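원격조작 시연 녹화 중 오른쪽 그리퍼 추종 지연 및 파지력 부족

상태: 해결(후속 항목 한 건 열림)
제품: Starkon 양팔 원격조작 키트, Buradari 녹화 소프트웨어
사이트: Agudelo 작업셀, Grerkesdale
접수자: Anselmo Cárdenas
우선순위: 보통
분류: 티칭 / 리더-팔로워 동기화

증상 요약

조작자가 리더 암 두 대를 손으로 움직이면 팔로워 암이 이를 따라가고, 그 동작이 시연 데이터로 저장되는 구성이다. 한쪽 팔만 쓰는 작업에서는 이상이 보고되지 않았다. 양손으로 같은 물체를 잡는 구간에서만 오른쪽 그리퍼가 늦게 닫히고, 닫힌 뒤에도 명령값에 도달하지 못한다. 조작자는 트리거를 끝까지 당겼다고 하나 녹화 파일의 오른쪽 트리거 값은 끝까지 올라가지 않는다.

왼쪽은 정상. 좌우를 바꿔 시연하면 물체를 넘겨주는 쪽과 받는 쪽이 바뀔 뿐, 늦는 것은 항상 오른쪽이다. 관절 쪽 추종에는 불만 없음. 그리퍼 축에서만 나타난다.
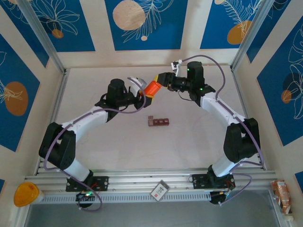 Grerkesdale, 2022년 12월 2일

현장 셀 구성 확인. 두 암은 전면 알루미늄 프로파일 레일에 서로 마주 보는 형태로 고정되어 있고, 두 그리퍼가 작업 공간 가운데에서 주황색 물체를 함께 잡는다. 블록은 이 작업의 다음 단계에서 쓰며 이번 티켓과는 무관하다.

재현 절차

리더 암 두 대를 홈 자세에 두고 Buradari에서 원격조작 세션을 연다. 팔로워 활성화 후 왼쪽 그리퍼로 물체를 잡고 들어 올린다. 오른쪽을 접근시켜 손가락 면이 물체에 닿는 위치에서 멈춘다. 오른쪽 트리거를 천천히 끝까지 당긴다. 왼쪽 트리거를 놓는다.

이 절차로 현장에서 바로 재현됨. 왼쪽을 놓는 순간 물체가 오른쪽 손가락 사이에서 돌아간다. 떨어지는 경우도 있으나 매번은 아니다. 트리거를 빠르게 당기면 지연은 덜 느껴지지만 최종 위치는 똑같이 모자란다. 따라서 지연과 도달 부족은 별개 원인일 수 있다고 보고 나누어 확인했다.

로그 발췌(그리퍼 축, 오른쪽)

리더 트리거 원시값: 정상 범위 내에서 연속 변화, 끊김 없음
리더 트리거 정규화값: 상한 미도달 상태에서 평탄
팔로워 목표 위치: 정규화값과 일치
팔로워 실제 위치: 목표 위치에 늦게 수렴
모터 전류: 제한치 미만
통신 오류 카운터: 변화 없음

실제 위치가 목표 위치에는 결국 도달하므로 도달 부족은 팔로워의 문제가 아니다. 목표 자체가 작게 나간다. 원시값은 충분히 크고 정규화 뒤에 작아지니 변환 구간을 봐야 한다.

확인 항목 가: 기구부

팔로워 전원 차단 후 오른쪽 손가락을 손으로 열고 닫음. 걸림 없음. 손가락 고정 나사 재확인, 풀림 없음. 왼쪽과 유격을 비교했으나 차이를 느낄 수 없음. 리더 트리거의 복귀 스프링도 양쪽이 같은 감각으로 돌아온다.

암 외측을 도는 케이블이 최대 신장 자세에서 당겨지는지도 보았다. 여유가 있고, 손목을 끝까지 돌려도 그리퍼 모터 커넥터에 힘이 걸리지 않는다. 기구부는 원인에서 제외.

확인 항목 나: 버스 지연

좌우 암을 제어 장치의 포트에서 서로 바꿔 연결하고 같은 절차를 반복했다. 포트를 바꿔도 증상은 오른쪽 암에 남는다. 왕복 시간은 좌우 모두 12 ms 이내. 제어 루프 주기 안에 들어오므로 체감 지연을 설명하지 못한다.

포트 교환 시험 후에는 반드시 원래 배선으로 되돌릴 것. 되돌리지 않은 채 녹화하면 파일 안의 좌우 태그가 뒤바뀐다. 이번 시험분은 별도 폴더에 저장하고 학습 목록에서 뺐다. 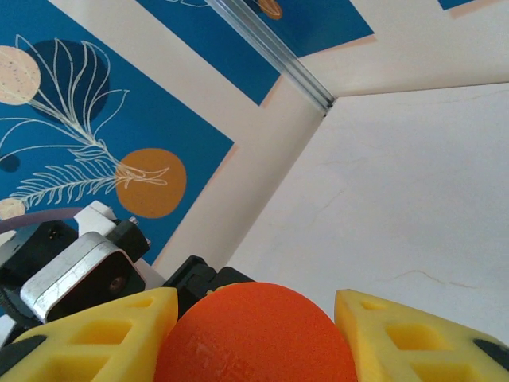 확인 항목 다로 넘어가기 전에 리더 쪽 변수를 없애기 위해, 리더를 분리하고 목표 위치를 스크립트로 직접 입력했다. 계단 입력을 주면 오른쪽 그리퍼는 왼쪽과 같은 시간에 닫힌다. 경사 입력에서도 같다. 팔로워 단독으로는 지연이 없다. 지연은 리더에서 팔로워로 넘어가는 경로, 즉 Buradari의 입력 처리 단계에서 생긴다.

확인 항목 다: 입력 처리 설정

설정 파일의 좌우 항목을 비교했다. 관절 축은 동일. 그리퍼 축에서 두 군데가 다르다.

left.trigger.profile = current
right.trigger.profile = legacy
left.trigger.filter = off
right.trigger.filter = on

legacy 프로파일은 구형 트리거의 이동 범위를 기준으로 원시값을 정규화한다. 현장 정비 기록에 따르면 오른쪽 리더의 트리거 모듈은 8월에 교체되었다. 교체 후 영점은 다시 잡았으나 프로파일은 바꾸지 않았다. 영점만 맞으면 열림 위치는 정상으로 보이고, 닫힘 끝에서만 오차가 드러난다. 한 팔 작업에서는 손가락 면이 물체에 먼저 닿아 눌리므로 오차가 가려진다.

필터는 구형 트리거의 떨림을 줄이려고 켜 두던 저역 통과 필터다. legacy 프로파일을 선택하면 함께 켜진다. 지연의 원인은 이것으로 판단한다. 두 증상이 같은 설정 한 줄에서 나왔고, 트리거를 빨리 당길 때 지연이 덜 느껴진다는 조작자 의견은 필터 특성과 맞지 않지만 녹화 파일상으로는 당기는 속도에 따른 지연 차이가 보이지 않는다. 체감 문제로 보고 더 추적하지 않음.

조치

세션 종료, 팔로워 비활성화
right.trigger.profile 값을 current로 변경
right.trigger.filter 값이 off로 바뀌었는지 확인
오른쪽 트리거 영점 및 끝점 재설정
Buradari 재시작
좌우 트리거를 동시에 끝까지 당겨 정규화값 비교

끝점 재설정은 트리거를 완전히 당긴 채 저장 키를 눌러야 한다. 당기는 도중에 저장하면 오류 메시지 없이 그 위치가 끝점이 된다. 첫 시도에서 이 실수가 있었고 다시 했다.

조치 후 시험

동일한 재현 절차로 양손 전달 20회 수행. 낙하 없음. 왼쪽을 놓는 순간의 회전도 없음. 목표 위치와 실제 위치의 차이는 좌우가 구분되지 않는 수준이다. 조작자는 오른쪽 트리거가 전보다 민감하다고 했다. 정규화 범위가 바뀌었으니 예상되는 변화이며, 익숙해질 때까지 접근 속도를 낮추도록 안내했다.

손목 카메라 영상도 같이 점검했다. 프레임과 관절 상태의 시간 기록은 어긋나지 않는다. 다만 그리퍼를 물체에 가까이 붙이면 물체가 화면 대부분을 차지하고 표면에 반사광이 생긴다. 추종 문제와는 별개이나 Anselmo Cárdenas가 학습 영향 여부를 물어 함께 기록한다.

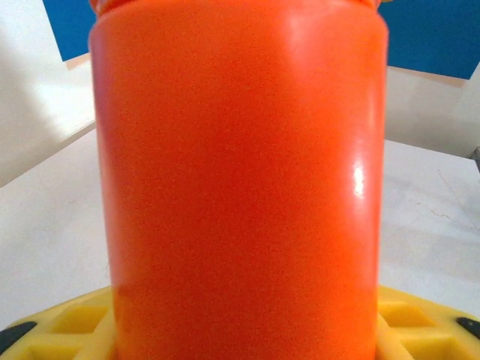 손목 카메라 영상. 주황색 표면 오른쪽에 세로 반사광.

반사광 관련 회신

자동 노출이 켜져 있으면 물체 접근 시 배경 밝기가 같이 변한다. 노출을 고정하고 시연과 실행에서 같은 값을 쓸 것을 권장한다. 반사광 자체를 없애려고 조명을 옮기는 것은 권하지 않는다. 조명을 옮기면 이미 녹화한 데이터와 조건이 달라진다. 옮겨야 한다면 새 데이터셋으로 분리한다.

기존 데이터 처리

교체 이후 녹화된 시연은 549건이며 오른쪽 그리퍼의 명령값이 모두 축소되어 있다. 원시값이 파일에 함께 저장되어 있으므로 정규화는 다시 계산할 수 있다. 변환 스크립트는 티켓 첨부에 올렸다.

단, 재계산한 값을 그대로 학습에 쓰는 것은 주의가 필요하다. 녹화 당시 팔로워는 축소된 명령으로 움직였고, 영상과 실제 관절 상태도 그 결과다. 명령값만 고치면 명령과 상태가 서로 맞지 않는 데이터가 된다. 처리 기준은 아래와 같이 제안했다.

한 팔 작업 중 왼팔만 쓴 시연: 수정 없이 사용
오른팔 단독 파지: 실제 위치를 행동값으로 삼아 사용, 명령값은 버림
양손 전달 성공: 위와 같음. 단 파지 구간을 육안 검토
양손 전달 중 물체가 돌거나 떨어짐: 제외 후 재녹화

실제 위치를 행동값으로 쓰면 물체를 누르는 힘에 관한 정보가 빠진다. 단단한 물체에서는 손가락이 더 들어가지 못하므로 실제 위치가 명령보다 앞에서 멈추고, 정책은 그만큼만 닫는 법을 배운다. 눌리는 물체에서는 영향이 덜하다. 물체별로 나누어 결과를 보고 판단할 것.

현장 회신

Anselmo Cárdenas: 변환 스크립트 실행 확인. 양손 전달 시연은 실패분을 골라내지 않고 전부 다시 찍기로 함. 검토하는 데 걸리는 시간이 재녹화보다 길다고 판단. 나머지는 제안한 기준대로 분류 중. 노출은 고정했고 값은 셀 설정 파일에 적어 둠.

지원 측: 재녹화분은 데이터셋 이름을 바꿔 저장 바람. 기존 이름에 이어 붙이면 프로파일 정보가 첫 파일 기준으로만 기록되어 나중에 구분할 수 없음.

Anselmo Cárdenas: 이미 이어 붙인 파일이 있음. 분리 방법 문의.

지원 측: 파일 생성 시각 기준으로 분리 가능. 설정 파일의 변경 시각 이후 생성된 것이 신규 프로파일분임. 단 세션을 닫지 않고 설정만 바꾼 경우에는 재시작 전까지 이전 프로파일이 적용되므로 Buradari 시작 로그를 기준으로 자를 것.

Anselmo Cárdenas: 시작 로그 기준으로 분리 완료. 경계에 걸린 파일 없음.

후속 항목

트리거 모듈의 식별 정보와 선택된 프로파일이 다를 때 세션 시작 시 경고를 띄우도록 Buradari 쪽에 개선 요청 등록. 모듈은 자기 종류를 버스로 알려 주지만 현재 소프트웨어는 그 값을 읽기만 하고 비교하지 않는다. 반영 시점 미정. 그때까지는 리더 부품 교체 후 영점 설정과 함께 프로파일 항목을 수동으로 확인한다. 정비 점검표의 해당 줄은 Agudelo 측에서 수정하기로 했다.

본 티켓은 해결로 변경. 개선 요청은 별도 티켓에서 추적.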